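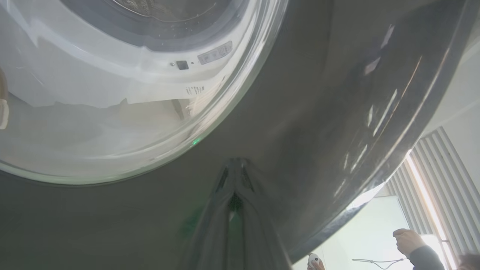
Abb. 1: Frontlader, Türglas und heller Innenbereich von unten gesehen

Textilpflege und Materialkunde
Skript zur Einheit 4: Waschen als Zusammenspiel von vier Faktoren
Dozentin: Yanling Ren
Stand: 20. Nov. 2024

4.1 Der Sinnersche Kreis

Jeder Waschvorgang lässt sich mit vier Größen beschreiben: Chemie, Mechanik, Temperatur und Zeit. Wird eine davon verringert, müssen die anderen den Anteil übernehmen, wenn das Ergebnis gleich bleiben soll. Wasser wird im Modell nicht als eigener Faktor geführt. Es ist Träger für Waschmittel, Wärme und gelösten Schmutz.

Energiesparprogramme sind das bekannteste Anwendungsbeispiel. Sie arbeiten mit niedrigerer Temperatur und verlängern dafür die Laufzeit. Der größte Teil der elektrischen Energie geht bei warmen Programmen in das Aufheizen des Wassers, die Trommelbewegung braucht vergleichsweise wenig.

4.2 Mechanik

Im Frontlader dreht sich die Trommel um eine waagerechte Achse. Die Mitnehmer heben die Wäsche an, sie fällt zurück in die Flotte. Bei Überfüllung fehlt die Fallhöhe, die Teile reiben nur noch aneinander. Wolle verträgt diese Bewegung schlecht: Die Schuppen der Faser verhaken sich, das Gewebe verfilzt. Wollprogramme bewegen die Trommel deshalb nur kurz und mit langen Pausen.

Flottenverhältnis: Masse der trockenen Wäsche zu Volumen der Waschflotte, angegeben in kg zu Liter. Bei kurzer Flotte ist die Reibung höher, bei langer Flotte wird die Faser geschont.

4.3 Chemie

Tenside setzen die Oberflächenspannung herab und lösen Fett von der Faser. Enthärter binden Calcium- und Magnesiumionen. Enzyme werden nach dem Substrat unterschieden:
Proteasen: Eiweiß (Blut, Ei, Milch)
Amylasen: Stärke
Lipasen: Fette
Cellulasen: abstehende Faserenden bei Baumwolle

Bleichmittel auf Sauerstoffbasis sind in Vollwaschmitteln in Pulverform enthalten, in Flüssigwaschmitteln in der Regel nicht. Für Wolle und Seide keine Proteasen verwenden, beide Fasern bestehen selbst aus Eiweiß.

4.4 Rechenbeispiel

Eine Probe Baumwollgewebe wiegt trocken 226 g. Nach dem Schleudern hat sie 51 % Restfeuchte, bezogen auf die Trockenmasse.
Wassermasse: 226 g × 0,51 = 115,3 g
Gesamtmasse feucht: 341,3 g
Rechnen Sie dasselbe für 54 % und geben Sie die Differenz in Gramm an.

4.5 Aufgaben bis zur nächsten Sitzung

a) Ordnen Sie die Pflegesymbole aus dem Arbeitsblatt den Faktoren Temperatur und Mechanik zu.
b) Lesen Sie im Reader den Text von Lærke Eyvindsson zur Verfilzung, Abschnitt 2. Der Abschnitt über Filzfreiausrüstung ist prüfungsrelevant.
c) Die Gruppe von Endang Ismail bringt die Gewebeproben aus dem September mit (Leinen, Viskose, Polyester).

Fragen zum Rechenteil bitte an Amirul Simanjuntak, Tutorium.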